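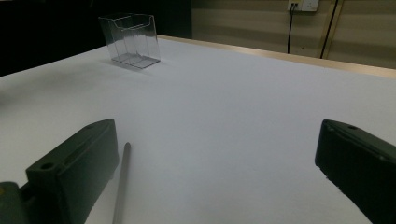 Section 4: Setting up the tidy-and-stock job on the front tables

Right, if you've got this far you've done the charging and the network bits in section 3, and the Stomix is sitting there with its green light on. Now we get to the part I like, which is teaching it a table. I wrote this section after we'd done it for real at the Perstead office, so it's the way we do it and not always the way the Sistar booklet says. Where the two disagree I've said so.

What the job is: the arm picks up pens and puts them in the clear holders, straightens the holders, and tops up the leaflets when they run low. That's all. It used to be the first 20 minutes of everybody's shift and now it mostly isn't.

4.1 Before you start

1. Clear the table of anything that isn't part of the job. Mugs, phones, lanyards, your lunch. One pen and one holder is plenty for teaching.

2. Check for cables. Ours hang down the wall behind the table and they're fine there, but a phone charger trailing over the top is not fine.

3. Open the gripper fingers all the way from the hand menu (Hand, then Open, then Full) and have a look at the inside faces. Wipe them with a dry cloth.

4. Check both fingers are seated in their mounts. Give each one a gentle wiggle. If either moves, go back to 3.6 and do it up again.

CAUTION: Stop means the red button. Pausing from the tablet lets the arm finish the move it's on, so don't reach in after a pause. Press red, wait for the click, then reach in.

Note: you don't need to dim anything or turn extra lamps on. The booklet makes a fuss about lighting and we've taught tables on grey mornings with the blinds half down. Shiny things can confuse it a bit, see 4.4.

4.2 Teaching the pen

1. Lay the pen flat with a hand's width of clear table all round it if you can.

2. On the tablet choose Teach, New item, Small and thin.

3. Hold the hand unit over the table with the fingers open and bring it down slowly, one finger either side of the pen. Slowly! It's recording the whole way down, including any wobble.

4. Close the fingers with the thumb switch. Let go of the switch as soon as you feel them touch, because the grip carries on by itself for a moment after.

5. Lift straight up, a few inches, and hold it there until you hear the tone.

6. Put it down again and do it from a different side. We do 9 goes per item. You can get away with fewer, but then it only knows pens that point one way and you'll be back here next week.

Note: if the pen starts off very close to one finger, don't drag it across the table to centre it. Lift off and come in again. I spent a whole afternoon dragging, and then I had an arm that dragged every pen a little way to the left before picking it up, like it was thinking about it.

4.3 Teaching the holder

The holder is the clear plastic sort, tall at the back with a lower lip at the front. You're teaching two things here, where it lives and which way it faces.

1. Stand the holder where you want it to live. Further back is better, so the arm isn't reaching over it all day.

2. Choose Teach, New item, Container, and then See-through. Don't skip See-through. Without it the arm will try to work with whatever it can see behind the plastic.

3. Touch the tip of one finger very lightly to the front lip, wait for the tone, then do the same on the back panel. That's how it learns front from back.

4. Save it with a sensible name. Ours is called Zakaria, after the table, because all our tables have names and that one's Zakaria. Please don't call it "holder", we've got lots of holders.

5. Run the whole thing once at slow speed with your hand near the red button. Pen up, across, into the holder, back to rest.

CAUTION: Empty holders are light. If the arm nudges one during the slow run, press red and teach the position again. Don't turn the speed up to see if it sorts itself out.

4.4 If it isn't having it

It says Item not found. Move the pen away from the shadow of the holder and try again. Still nothing, and you probably saved it as Medium.

It says Code 77. The hand thinks it's closed when it's open. Close it fully, open it fully, carry on.

It says Code 651. That one's a proper fault. Switch off at the wall and ring Adom Adjei, who looks after all the arms on our floor. Don't keep restarting it.

It puts the pen in the holder upside down. This isn't a fault, it doesn't know about lids. We've stopped minding.

4.5 Who does what now

The set-up booklet has nothing on this and I think it should, so I'm putting it in here, between the faults and the cleaning.

When the arm came in July a few of us were worried, me included. I do the front tables, and here was a thing that did front tables. What's changed for me is that I start at the enquiry desk straight away and the queue is shorter by ten o'clock. What I've lost is the quiet bit at the start with the radio on, and I do miss that. I've asked if I can have ten minutes of it back on a Friday, and I'm still waiting to hear.

A few things we agreed between us, which you should stick to if you're new:

– Whoever opens up runs the slow check (4.3, step 5). It's on the rota as a job, with time set against it, so don't squeeze it in around something else.

– Anybody can press red, any time, and doesn't have to explain it. Write it in the log afterwards so Adom can look.

– Teaching a new item counts as work. If you've spent an hour on a stapler, put the hour down.

– The arm doesn't do tables with visitors sitting at them. We do those by hand, the old way, and have a chat while we're at it.

The log doesn't go into anybody's appraisal either. I asked for that in writing and it's pinned up by the kettle.

4.6 End of day

1. Send the arm to rest and press red.

2. Fingers open, wipe the inside faces again.

3. Put a pen back in each holder if any are empty, so the morning person isn't hunting about.

4. Cover on. Leave it plugged in – it does its updates overnight.

Section 5 is leaflets, which are harder, so have a cup of tea first.

Last changed April 21, 2024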